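Review: Skosura kids' backpack in pink

Item: Skosura school backpack, small, pink
Bought from: Prodora
Used by: second grader, one school term so far
Reviewed by: Vichien Ongart

My daughter started second grade in September and needed a new bag. Her old one was a Cuadros that had lasted through kindergarten and first grade, and by the end the main zipper would only close if you held the two sides together with your other hand. I would have bought another one in a bigger size, but Cuadros doesn't make the small square shape anymore, and the new ones are taller than her back. She wanted pink. The Skosura came up on Prodora with 1,799 ratings, most of them good, so I ordered it.

Size

The listing calls it a small, and that is accurate. It holds a standard school folder upright with a little space on each side. It doesn't hold a large three-ring binder unless you put the binder in at an angle, and then the top zipper is hard to close. Her school in Irnstead sends home one folder, one library book and a reading log, so this works for us. If your school uses binders, measure first.

On her back it sits between the shoulders and the waist, where I want it. She is average height for seven. My nephew is in fourth grade and tried it on as a joke, and it looked like a toy on him. I would say kindergarten to second grade, maybe third for a smaller child.

A normal load for us is the folder, the library book, a lunch box, a water bottle and a sweatshirt. The lunch box has to go in first, flat on the bottom. If it goes in last it pushes the folder up and bends the corners. We figured that out in the first week.

Fabric and color

The main part is a pink twill. It is thicker than the nylon on the Cuadros and doesn't crackle when you fold it. The pink is a soft one, closer to salmon than to bubble gum. On my phone the listing looked brighter. My daughter had no complaints, but if you are trying to match a lunch box, don't go by the screen.

There is a wide strip of gray trim along the seam between the front pockets and the body of the bag. I like it there. That edge rubs against everything, and gray is a better color than pink for the job. The front pockets are padded and hold their shape when they're empty.

Light pink shows marks. The little square window on the lower pocket, with the raised border, is where dirt collects on ours. It is recessed, so crumbs and pencil dust settle into the corners and you can't just wipe across it. A damp cotton swab gets most of it out. The flat areas clean up fine with dish soap on a cloth.

Washing

The tag says hand wash. I did it once in the bathtub with cool water and mild detergent, soaked it for 20 minutes, went over the bottom with a nail brush and hung it over the shower rod by the top loop. It was dry the next evening, except for the shoulder straps, which took another night. The color didn't run. The padding in the pockets went a bit lumpy while it was wet and flattened out again when it dried. I would do this on the first night of a long weekend, not the night before school.

I have not put it in the machine. Several ratings on Prodora say they did and it was fine. One says a snap came off in the drum.

Zippers and snaps

The main zipper has been good. It runs around the corners without catching, which was my problem with the last bag. The zipper on the lower front pocket is stiffer. The metal pull on it is small, and the finish has already dulled to a grayish color. It works, but my daughter has to hold the pocket with one hand and pull with the other. With gloves on she can't do it at all. I tied a short piece of cord through it and that helped.

The upper pocket has a white patch with two pink tabs across it, each with two snaps. The tabs are mostly for looks. She likes to snap and unsnap them while she waits for the bus, and none of the snaps have come loose so far. The snaps are a pale cream color and go nicely with the patch. I would have preferred plain pockets, but I'm not the one wearing it.

Straps

The straps are adjustable and the padding is thinner than I'd like. With a light load it doesn't matter. On library day, when she brings home two hardcovers, she says the left one digs in. I shortened both so the bag rides higher and she stopped mentioning it.

The loose ends are long. When the straps are set for a small child there is a lot of extra webbing hanging down, and it gets caught in the car door. I rolled up the ends and put a rubber band on each. A keeper loop would have cost the company very little, and I don't understand why there isn't one.

There is a small loop at the very top for hanging. It fits over the hooks at school. It's narrow, so it may not fit over a thick peg.

Inside

One main compartment, a sleeve against the back, and a name label. The sleeve is where the folder goes. There's no divider and no inside zipper pocket. Lunch money goes in the upper front pocket and hasn't gone missing yet. The lining is thin, and I expect it to be the first thing to tear, probably at the bottom corner where the lunch box sits. No holes at this point.

Compared with other bags

My neighbor Nélida Maldonado bought the same bag for her son in the blue, and hers arrived with a crooked seam on one side. She sent photos to Prodora and they replaced it without asking for the first one back. The replacement was sewn straight. Ours had a couple of loose threads inside that I trimmed, and nothing else. I'd check all the seams before you take the tags off.

Against the Cuadros, the Skosura has better fabric and a better main zipper. The Cuadros had thicker straps and a side pocket deep enough for a real water bottle. On this one the bottle goes inside, upright in the corner, and I put it in a plastic bag if I don't trust the lid.

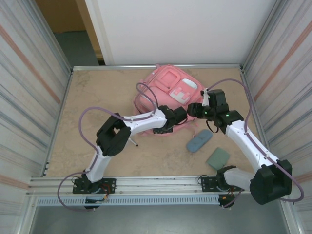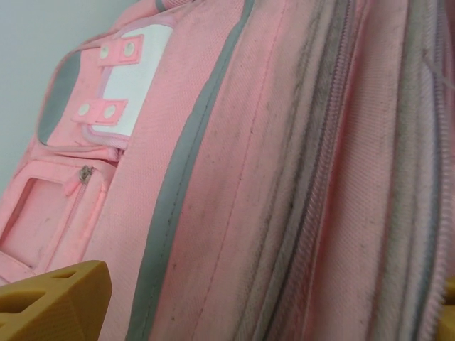
The pink backpack, lying flat in the first photo and close up on the front pockets in the second.

Good: sturdy twill, smooth main zipper, gray trim that hides wear, right size for a small child, washes by hand without fading.

Not so good: thin strap padding, long loose strap ends, stiff lower pocket zipper, no bottle pocket, dirt in the corners of the square window.

Four stars out of five. I would buy it again for a first or second grader who carries a folder and a lunch. For a child with heavier books I'd look for something with better straps. If the lining goes before the end of the school year I will come back and change the rating.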